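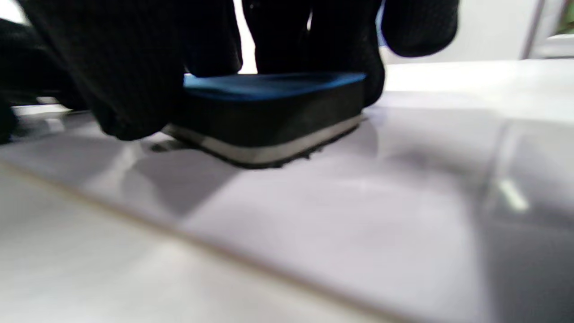
According to the line supervisor at the Mengal site, the robot never did anything it had not been told to do; it was told to keep pressing, and the board gave way before the program did. The remark appears on the first page of the incident report and is the starting point for this session.

Course handout, Unit 5: Contact Tasks and Loss of Force Feedback
Andach Technical Institute, Department of Automation
Revised Jan 7, 2018

Background

Wiping a flat board with a felt eraser is the standard contact exercise in this course. The tool must stay flat, the felt must meet the surface along its whole length, and the pressure must remain steady while the tool travels. A person does this by feel. A robot arm does it with a force sensor at the wrist and a controller that corrects the height of the tool many times a second.

The Mengal site used the same task for acceptance testing of a Peleck arm. The downward force was set at 5 newtons, with a protective stop at 40. During an October test the arm pushed through the face of a board and bent its tool mount. No one was injured. The operator was standing outside the marked area, as the site rules require.

Sequence of the fault

The test program had completed 1400 strokes without an alarm. On the next stroke the signal from the wrist sensor froze at a value slightly below the set force. The controller read this as light contact and lowered the tool. The reading did not change, so the controller lowered it again. The correction was repeated 394 times before the motor current limit stopped the arm.

The protective stop did not act. It took its reading from the same sensor, and that reading never came near 40 newtons.

Findings

The sensor cable had been clamped too tightly at the second joint, and a conductor had broken inside the jacket. The interface unit, made by Pindley, was configured to hold the last good value when data stopped arriving. This setting is useful for brief dropouts and is unsafe with no time limit. The unit did raise a status flag, but the test program did not read it.

The report also notes that the eraser had been replaced shortly before the test. The investigators considered whether a thicker felt had changed the contact height and ruled this out. Students often propose the same cause and should be prepared to explain why it does not fit the record.

Required practice in the laboratory

Before any contact exercise, lift the tool clear of the board and zero the sensor. Press the tool lightly by hand with the arm in hold and confirm that the reading moves. A reading that does not move at all, even in the last digit, is to be treated as a fault.

Set a travel limit of 2 millimeters below the expected surface height. This limit is checked against joint position and does not depend on the force signal. Programs submitted without it will not be run.

Read the sensor status flag in every control cycle. If the flag is raised, the arm must stop and retract along the tool axis -- sideways motion under load is not permitted.

Keep hands away from the board and the tool whenever the arm is enabled, except during the hand check described above. The enabling switch stays with the person making the check.

Reading and written work

Read the full incident report, including the appendix on cable routing. Prepare a one-page fault tree with "excess force on surface" as the top event. Show clearly which branches share the wrist sensor. Bring a printed copy to the laboratory session; work sent by e-mail will be accepted only by prior arrangement with the department office.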